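Julio, las ocho de la mañana y la cocina ya a 30 grados. ¡Perfecto para hablar de huevos!

Os prometí hace semanas que contaría cómo los guardo, porque cada vez que enseño un bizcocho alguien me pregunta por la huevera y no por el bizcocho (lo entiendo, yo también soy así). Pues vamos allá.

Durante años tuve los huevos en el cartón de la tienda, metido de cualquier manera entre los yogures. El cartón se humedecía, se pegaba a la balda, y yo nunca sabía cuántos me quedaban hasta que abría la tapa con la masa a medio hacer. Una vez me puse a preparar una tortilla para seis y tenía dos huevos. Dos. Cenamos ensalada.

Lo de la huevera transparente me lo contagió Ionuț Sandu, mi vecino de rellano, que tiene la nevera más bonita que he visto en mi vida. Probé primero una Havley con tapa abatible, muy mona pero los compartimentos eran pequeños y los huevos grandes bailaban por encima. La cambié por una bandeja de plástico rígido, con las esquinas redondeadas y su hueco para cada huevo, y ahí me quedé. Es una maravilla: abres la puerta y de un vistazo sabes si toca comprar o si puedes hacer flan.

## Mi rutina cuando llego de la compra

Despejo la mesa y pongo el mantel verde clarito de cuadrícula, que me pone de buen humor y además se limpia con una pasada. Reviso los huevos de uno en uno, les doy la vuelta, miro que no haya grietas. Los que están rajados van directos a la basura, sin pena.

No los lavo. Mi madre los lavaba siempre y hemos discutido de esto en todas las sobremesas posibles, pero yo los guardo tal cual y, si alguno viene con una plumita pegada, le paso un papel seco.

Luego los coloco con la punta hacia abajo, empezando por la fila del fondo. Los más viejos los pongo delante, siempre, para gastarlos antes. Y los que voy a usar ese mismo día los aparto en un cuenquito redondo gris plateado, ¡mi parte favorita! Se quedan en la mesa mientras preparo lo demás y así entran en la masa a temperatura ambiente, que se nota muchísimo en un bizcocho.

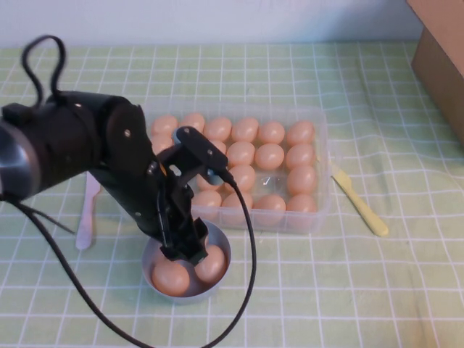 Para el de limón aparto dos, los bato con 97 gramos de azúcar (sí, 97, lo heredé así en una libreta y no pienso redondear) y en 38 minutos está fuera del horno. Sale bajito, muy tierno, y con el café de la tarde no dura nada.

Una cosa más sobre la bandeja: lavadla cuando se vacíe, antes de rellenarla. Agua templada, un poco de jabón y a secar boca abajo. La mía lleva muchísimos lavados y sigue clara como el primer día, aunque los rinconcitos de los huecos piden un cepillo pequeño.

¿Vosotros los guardáis en la puerta o en la balda? Yo soy de balda central, sin dudarlo, y el sitio de la puerta se lo han quedado las mostazas. Contadme en los comentarios, y si alguien tiene una buena receta para gastar claras, que la deje también, que tengo un tarro lleno en el congelador.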